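Fixing a gripper that opens by itself halfway through a carry

G'day again. If you've landed here, your two-arm setup is probably doing what mine did for most of January: picks the thing up beautifully, carries it halfway to where it's meant to go, then opens its fingers and lets go. No error on the screen, no warning light, just a clunk on the table and you swearing at it.

I went down every wrong road with this one, so I've put the steps in the order I wish I'd done them. My rig is two arms facing each other over a white table, parallel grippers on both, and the soft slotted fingers (blue tips, black at the base). I run it all through a Zamis controller with the Nelton power board. If yours is different the menus will have other names but the checks are much the same.

Before you start

Stop button within reach, and test it. I mean really press it and watch the arms hold. A gripper that opens when it wasn't told to can also close when it wasn't told to, and those little motors pinch harder than you'd reckon. I had a blood blister on my thumb for a fortnight. Keep your hands off the table while the power's on, and if you need to move something, pause both arms first, even the one you think is fine.

You'll want a marker, a few cable ties, a multimeter and a couple of light things to pick up. No glass, no full drinks.

Step 1. Make it fail on purpose

Don't pull anything apart yet! I did, and all I managed was to lose a screw under the fridge.

Set up one short job and run it over and over. Mine was a little yellow bottle with a black cap, picked up from the near right part of the table and taken to one of two paper cups at the back, a grey one and a yellow-green one. Write down where in the move it lets go. I ran 60 goes and got 11 drops, and nearly all of them came as the forearm was rolling over. None came while the arm was still. If yours drops at random, even standing still, skip ahead to Step 4.

Step 2. Swap the job to the other arm

Run the mirror image of the job with your other gripper. If both arms drop things, look at your program or your power supply. If only one does, it's something on that arm. Mine was the right arm every time and the left never missed, so I parked the left one open, out of the way, and stopped fussing over it.

While you're there, line the bad gripper up on the object at low speed and stop just before it touches. Check that the fingers open evenly and that neither one catches on the table.
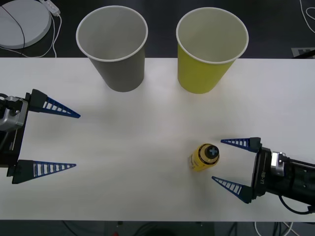
Step 3. Check the cable, slowly

With the power off, follow the gripper cable from the housing back along the forearm. You're looking for anywhere it goes tight when the wrist rolls. Have someone turn the wrist by hand while you watch, or do it yourself with a torch in your teeth like I did.

On mine there was a nice generous loop hanging under the forearm, so I'd looked at it a dozen times and thought, well, there's heaps of slack. There was, but it was all on the wrong side of the tie. Between the tie and the plug the cable had next to nothing, and at full roll it was tugging on the connector. Mark the cable with your marker right where it enters the plug, roll the wrist, and see if the mark moves. Mine shifted by a hair, and that was enough.

Step 4. Look at what the controller does when it loses the gripper

Go into the gripper settings and find the line for lost signal (on the Zamis it's under Limits, for reasons known only to them). My timeout was set to 200 milliseconds and the action was "open". So one tiny break in the signal and the fingers went to their safe position, as asked. Opening is a fair choice if you're worried about crushed fingers. It's a rotten one if you're carrying something heavy over somebody's foot.

I changed mine to "hold and stop arm" and left the timeout alone. Don't stretch the timeout to hide the fault. I tried 3,000 for an evening and the drops mostly went away, but then the arm kept driving for three seconds with no idea what its hand was doing, and it leaned on the table hard enough to bend a finger mount.

Step 5. Fix it properly

Undo the tie nearest the gripper, feed some slack through to the plug end, and tie it again a bit looser. Replace the cable if the meter shows a break when you wiggle it. Milagros Benítez put me on to checking this with the wrist at both ends of its roll, and she was right, my old cable only went open at one end.

Then go back to Step 1 and run the same job again. I got through 106 without a drop before I called it and had tea.

If it's still letting go after all that, leave me a comment with your controller and which end of the roll it fails at. I've got a Tahiri board here I haven't tried yet, so if you're on one of those I may be a bit slow to answer.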